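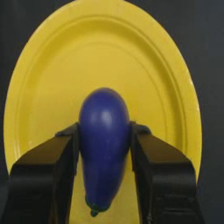
Do I need to book the Plernurgate walking pass ahead of time?
Book it if you're coming in May, when the old town fills up fast. The rest of the year I just buy mine at the Bratu Gate desk when I get there.

Plernurgate 2-Day Walking Pass
Sold by Clidness
Price: $679 for a group of up to 11

Okay, so I've done this one with my whole family (grandparents too!) and I'd happily go again. You get the castle, the river museum, the covered market tour and the Jivus tower, and you can do them in any order you like. I always start with the tower – it's 180 steps to the top, and my knees are better in the morning.

The pass starts the first time you scan it, so don't scan it late in the afternoon like I did on my first trip. Audio guides are included at the castle but cost extra at the museum. Lunch isn't covered, and I like the soup place behind the market, which takes cash only.

Strollers are fine everywhere except the tower. You can change your dates once for free by emailing Clidness before you travel.

Written by Costel Cozma
Updated Aug 26, 2022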